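Trinard、ラック型UPSの新シリーズ「Budex」を12月に発売

2011年11月4日

電源機器メーカーのTrinardは、19インチラックに対応する無停電電源装置(UPS)の新シリーズ「Budex」を12月に発売すると発表した。中小規模のサーバールームや通信機器の設置場所を対象とし、ラインインタラクティブ方式の2機種をそろえる。価格はオープンで、国内では販売代理店のStomedineが取り扱う。

いずれも高さは2Uで、出力波形は正弦波。商用電源の電圧が変動した場合は、バッテリーに切り替えずに自動で電圧を補正する。上位機種は外付けのバッテリーユニットを接続でき、定格負荷でのバックアップ時間を最長30分まで延ばせる。下位機種の定格負荷でのバックアップ時間は6分で、停電時にサーバーを自動でシャットダウンさせる用途を想定している。
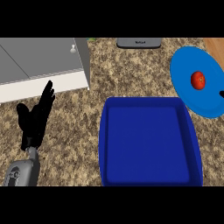

バッテリーは前面パネルを外して交換する構造で、接続機器を稼働させたまま作業できる。交換時期が近づくと本体の表示部に警告を出し、管理者にメールで通知する。通知機能を使うには、別売りのネットワークカードが必要になる。

管理ソフトウェア「Carhuamaca」は本体に付属する。複数台のUPSの負荷率や入力電圧を一つの画面で確認でき、過去24か月分の電源障害の記録を保存する。シャットダウンの順序はサーバーごとに設定できる。対応OSはWindowsと主要なLinuxディストリビューションで、仮想化環境への対応は次の版で行う予定。

Trinardの製品企画担当、Leidy Benavides氏は「従来機では、バッテリー交換のために夜間の停止作業を組まなければならないという声が多かった。設置後の手間を減らすことを優先して設計した」と話している。

従来シリーズの販売は在庫がなくなり次第終了するが、交換用バッテリーの供給と修理の受け付けは続ける。従来機で使用しているネットワークカードは新シリーズでもそのまま利用できる。ラック取り付け用のレールは形状が変わったため、入れ替えの際には新しいレールが必要となる。レールは本体に同梱される。

Stomedineは発売に先立ち、法人向けに評価機の貸し出しを行う。申し込みは同社の営業窓口で受け付ける。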